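Steamed Bun Cook, Part Time
Fondine Prepared Foods
Posted May 26, 2019

Fondine makes steamed buns and other small dishes for grocery counters and office lunches. We are hiring one part-time cook for the bun station. The job is four mornings a week, and shifts start at 6:30.

What you will do

Mix and proof dough, portion fillings, and pleat buns by hand to our house size. Steam test batches before the main run and write down the time and result for each. Move finished buns from the tray to the plate or the packing line without tearing the skins or marking the tops. Wipe down pots, trays and clips between batches.

Test batches are done in a tabletop electric steamer. Buns go on the perforated tray with space between them so they do not stick as they swell. Trays and plates are lifted with a clip, never with a towel.

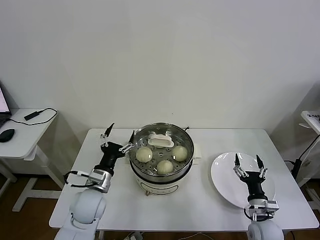 What we are looking for

At least one year in a bakery, dim sum kitchen or similar. You should be able to pleat a closed bun that holds its shape in the steamer. Speed can come later. You need to be comfortable working around steam and standing for a full shift, and able to lift up to 50 pounds. A food handler card is required by your first day. Experience with rice flour doughs is helpful but not required.

Pay and hours

Hourly pay depends on experience and will be discussed at the interview. Shifts end at noon. Extra hours are usually available in December, when holiday orders come in. Staff meal every shift. Aprons are provided; bring your own closed, non-slip shoes.

Location

614 Quintero Street, Unit 9. Enter from the loading side. There is free parking behind the building and a bus stop on the corner.

How to apply

Send a resume or a short note about your kitchen work, along with the mornings you can work. Applicants we want to meet will be asked in for a paid trial of 3 hours, which includes making and steaming a small batch from our dough. No cover letter needed. You can also leave your application at the front counter on any weekday before noon.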